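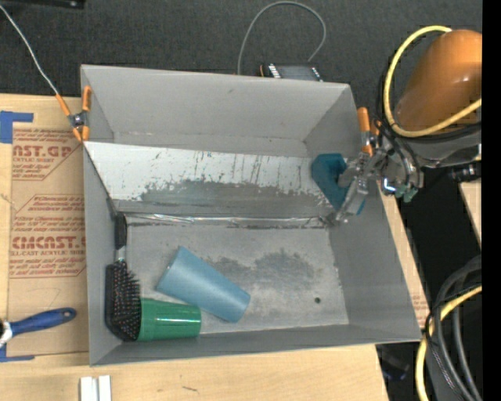
FOR IMMEDIATE RELEASE

Cerka opens orders for Jollach bin-picking kit

Gripper, bin and software in one box — shipping in November

Cerka today opened orders for Jollach, a bench-top bin-picking kit for small shops, repair centers and university labs that want a robot arm to pick up mixed, everyday items without six months of setup first.

Jollach bolts on to an arm the customer already owns. In the box: a two-finger gripper, a divided bin with a sloped panel, a clamp set, cabling and a license for Cornia, Cerka's grasp planning software. Unpack, clamp, calibrate, run. First picks the same afternoon for most pilot sites.

"People kept bringing us the same problem. Good arm, paid for, sitting there doing one job on one part," said Győző Juhász, product lead at Cerka. "They want to throw a hairbrush and a couple of cups in a bin and have the thing cope. So we built for that. Start with the ugly mixed bin and work back to the easy stuff."

WHY THE SLOPE

Flat bins are hard on grippers. Items end up against the walls, fingers can't get in behind, picks fail. The Jollach bin has a ramp running down toward the front section, so a lot of items come back to where the gripper can get at them. Items that stay up on the slope can be picked from there too, with the gripper coming in over the side wall. Cornia plans both kinds of pick and chooses between them, no separate programs to write.

The seam at the foot of the slope is the part that takes the most abuse. On pilot units it's covered with metallic tape, and that stays in the production kit. Cheap, quick to replace, spare roll included. The panel will scratch. Pilot panels scratched a lot, and picking carried on as before. Replacement panels are sold seperately for customers who'd like a clean one.

WHAT'S NEW IN CORNIA

— Side-entry picks over the bin wall, on by default
— Handling for long thin items lying against a wall (brushes, spatulas, pens)
— Better grasps on cups lying on their side, shiny or matte
— Pick log with a retry count for each item, exports to a plain spreadsheet
— Slow mode for classrooms and first-day setup

Cornia runs on a normal desktop computer. No cloud account needed. Updates by download, four a year planned.

PILOT RESULTS

Agbeko, a returns and refurbishing company, ran Jollach through the summer at one sorting bench. Test set was 1204 picks of mixed household goods, cups, brushes, toys and small kitchen items, loaded by hand in no special order. Of those, 99 needed a second try. Agbeko has since ordered kits for a further 4 benches.

"We were expecting to babysit it," an Agbeko floor supervisor said. "First week we did, kind of. After that it was mostly somebody topping up the bin. The clamps are what I liked, you can pull the whole bin off and have it back on before your coffee's cold."

Soft goods and clear plastic bags are not supported in this release. Cerka is working on bags. No date yet.

FITTING AND SETUP

The bin sits on any flat, rigid bench and is held with spring clamps at the rim. Setup takes 40 minutes going by the printed guide, with the arm already mounted and powered. Calibration is guided on screen and should be repeated if the bin gets moved. Leave slack in the gripper cables — a wide loop near the wrist works best, tight routing was the main cause of stoppages early in the pilot. The guide has a full page on this and it's worth reading before the first run.

AVAILABILITY

Orders are open now through Cerka and its resellers. First kits ship in November, in order of purchase. Schools and universities get a reduced rate, ask when ordering. Price depends on the arm adapter so quotes are done case by case, normally back within two working days.

Every kit comes with phone and email support for the first year. Spare fingertips, tape, clamps and panels are in stock and ship on there own, no service contract required.

Live demos can be booked at the Cerka workshop. Visitors are welcome to bring there own items for the bin, up to the size of a large mug or hairbrush.

ABOUT CERKA

Cerka makes grippers, fixtures and software for small-scale automation. Its products include the Jollach kit and the Cornia grasp planner.

Press contact: Győző Juhász, Cerka. Interviews and demo footage on request.

— ENDS —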